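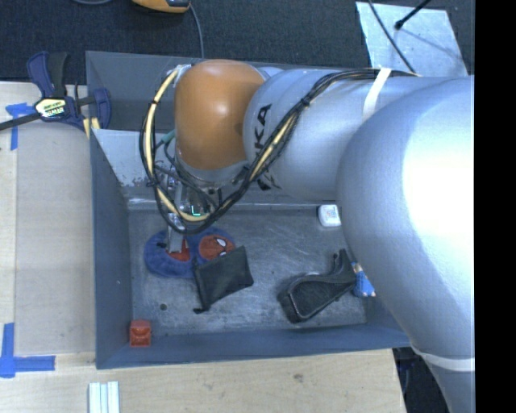
The KUKA over the gray bin, gripper down on the blue plush.

Robot arm on the returns bench – what happens to the people who sorted by hand?

Posted by Marijke Jansen

I've worked returns at Wuyts for 6 years and we're getting an arm like this on my bench in August. Mixed bins, so toys, pouches, little boxes, whatever people send back. Right now there are 5 of us on the shift and we talk all day while we sort. My supervisor says no jobs are going, but she can't tell me what I'll be doing on a normal Monday. Has anybody been through this? Do I ask for training now or wait until it's in? And does your back get better or do you just stand in a different spot?

Wim Verstraete

Ask now, and ask in writing. We went through it at Nimadby. Three of us got the training before the arm went live and those same three still get the better shifts, which caused some bad feeling, I won't lie.

The day is different. I used to handle every item and now I handle the ones it gives up on. With us that was soft stuff and anything flat and floppy lying on top of something else. You clear it, restart, go back to your screen. My back is a lot better. My head is more tired – you're waiting for a stop all the time and you can't really chat, because you're listening for the beep. Also find out who's allowed to restart it. For the first few weeks only the shift lead could, so we'd stand there 15 minutes with a full bin and the target didn't change. Get that sorted before August if you can. And see if they'll keep the breaks together, we lost ours and only got them back after we complained.

Irno

depends on the company. at Urkent they moved two people to packing and it was fine, same pay. ask about the pay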